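Home Textiles board > Laundry > Red cotton bleeding on to pale upholstery

stastetley_7
Load sorting question. Mixed reds, one with a white striped band at the hem. Currently washed at 30 with a 500 g limit per bag, then taken to the living room and sorted on the sofa. Seat cushions are light grey, back cushions mustard yellow. I want to know whether residual dye is a risk to the grey covers.
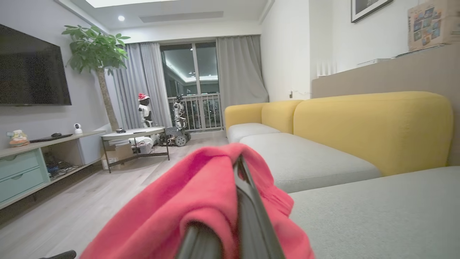
The covers are Zarumia, bought in September, rated 3,000 rubs. No figure given for colour transfer. The maker's leaflet only covers spills.

Savvas Tzavaras
Dry fabric will not transfer at any rate you could measure. Damp fabric will. Do a rub test: white cotton, damp, ten strokes on an inside seam. If the cotton stays white, carry on using the sofa.

cesard_user
Disagree. A rub test on one seam says nothing about the rest of the garment. Sort over the basket and keep reds off the seats altogether.

stastetley_7
Basket is on the floor by the sofa, so that is easy enough. The banded one goes in on top of a folded white piece. My concern there is the red running into the white.
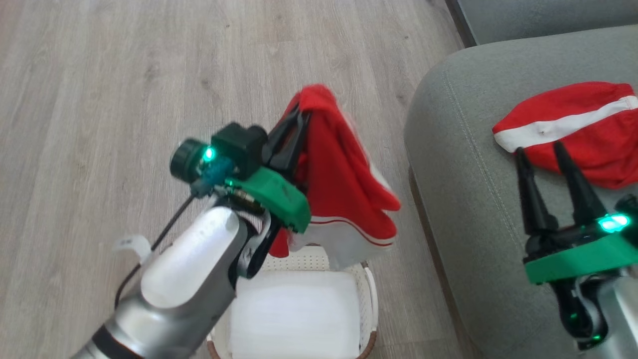 Last edited: 2/23/24

Evdokia Fragkou
For the band, 2 cold rinses before the first warm wash, and do not leave it folded wet. Red against white is where it will mark — the sofa is a secondary matter.

Savvas Tzavaras
Agreed on the rinses. I still say the basket rule is excessive for dry washing.

cesard_user
It costs nothing. Replacement covers do.

stastetley_7
Will do the seam test on both and post the cotton.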